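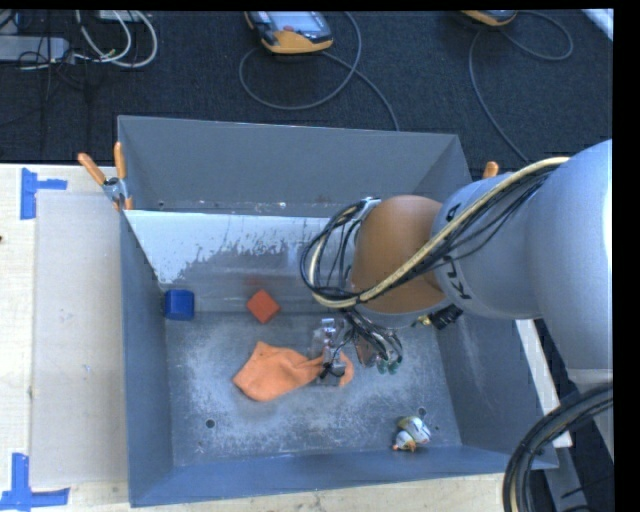
Hi all, spring update on the Urrutia reading room, for everyone at Prultico who signed off on the second half of the grant.

We're open again! Two afternoons a week for now, and the first week back was busier than I'd dared hope (I ran out of library card forms and had to cut up old ones). We've signed up 47 new families since September, most of them from the Wastdale side of town, where the bus finally stops near our door.

Money first, I know. The shelving came in under budget and the heating repair went well over, so we're pretty much even. I'd like to move what's left of the furniture line into large-print books, if you're okay with that. We get asked for them constantly, and we own more than 20 westerns and hardly any mysteries.

The homework hour is still my headache. Three kids came to the last one, and two of those were waiting for a ride. I'm going to try it later in the day and put out snacks.

Still to do: the back door sticks, the new catalog from Adenent won't print spine labels, and I owe you the receipts for the paint. Those are coming in a separate envelope.

Last updated: March 20, 2021

Comments

Yes to mysteries!! My mom has read all the westerns.

Could the homework hour be after 5? We can't get there before that.

Recent items
Winter update: the heating saga
How to donate books
Card renewal by mail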